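4.2 Trays, mats and the laying of a place

By the time we came to tables we had already spent a good many pages on cupboards, and it was a relief to sit down. The households in the Sukadari survey kept 358 written entries between them on how they set out a meal at home, and what struck us first, reading them through in July 2018, was how seldom anybody began with the food. They began with the cloth. Then came the mats, then the plates, and only after that did people start to write about who sat where and what was for supper. Kovács, in the older study we have leaned on throughout, treats the cloth as decoration and moves along quite quickly. Our own entries make us want to linger, for the cloth seems to be the point at which an ordinary table (the one with the mail and the homework on it) is handed over to the meal.
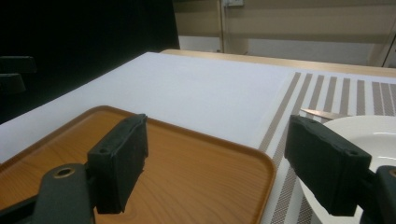 Figure 9. A place with a striped woven mat and a white plate; tray with a wood-grain finish at left.

Trays gave us more trouble than anything else in the Clirnska entries, and we went back and forth on them for longer than we like to admit. Some writers counted the tray as part of the setting and some thought of it purely as a way of getting things in from the kitchen, to be whisked off again as soon as it was unloaded. The arrangement in Figure 9 shows why the question is a fair one. The tray and the mat both mark off a piece of the white covering, and the raised rim of the tray does so rather more firmly than the flat weave with its brown and white stripes. Only the mat, though, has a plate on it, and we have taken that as our rule in coding: a surface that holds a plate is a place, and a surface that doesn't is put down as a carrier. It is a homely sort of rule, and we are fond of it, but it did leave 2 entries from Clolosport that we could not settle, both from people who like to eat straight off the tray even when the table is laid. We kept them in as a group of their own, and we return to them in the section on eating alone.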